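Menine Facilities Office
1/ The shared kitchen point on level 2 of the Grarville building is open to all tenants from 7 a.m. The following posts set out how the sink and counter are to be used. Tenants are asked to pass them on to new staff.

2/ The sink serves 16 offices on the floor. It is intended for rinsing cups, filling kettles and the washing of small items. Food trays, paint pots and plant containers should be taken to the service room beside the freight elevator.

3/ The counter is wiped down each evening. Items left on it after 6 p.m. will be moved to the shelf by the door and held there until the end of the month.

4/ The sink and counter, level 2.
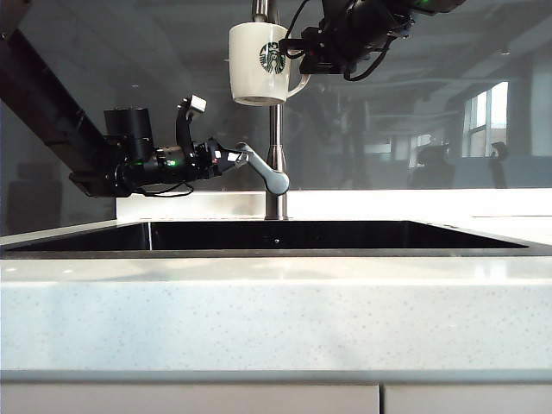
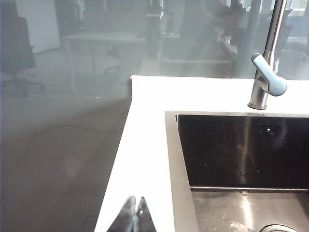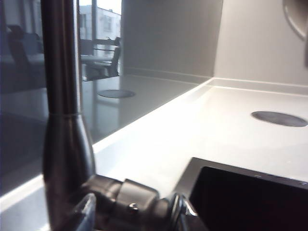
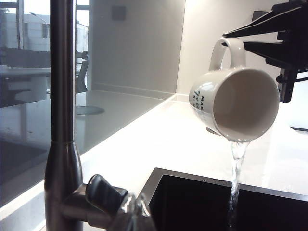 5/ Several tenants have asked whether leftover drinks may be poured away at the kitchen point. Water, tea and black coffee may. Soup, milkshakes and anything containing grounds or loose leaves may not, as the drain was cleared twice between March and October at a cost of $390 per visit. Mugs should be emptied over the basin, as with the one in the last picture, with the rim kept low so that the stream falls inside the metal edge and does not run across the white counter.

6/ Please close the faucet fully after use. The lever needs only light pressure. A drip that continues after the lever has been closed should be reported to the front desk, with the floor number and the time it was noticed.

7/ Scouring powder and steel wool must not be used on the counter, the faucet or the sink. A soft cloth and the cleaner supplied under the Droton contract are sufficient. Replacement cloths are available at the front desk.

8/ Pelkonen, the building's plumbing contractor, will inspect all kitchen points in October. The water on level 2 will be shut off for nearly two hours, beginning at 10 a.m. The date will be posted in the elevator lobby.

9/ Questions about the kitchen points may be directed to the Facilities Office at extension 995. Requests for additional shelving should be made in writing by the tenant's office manager.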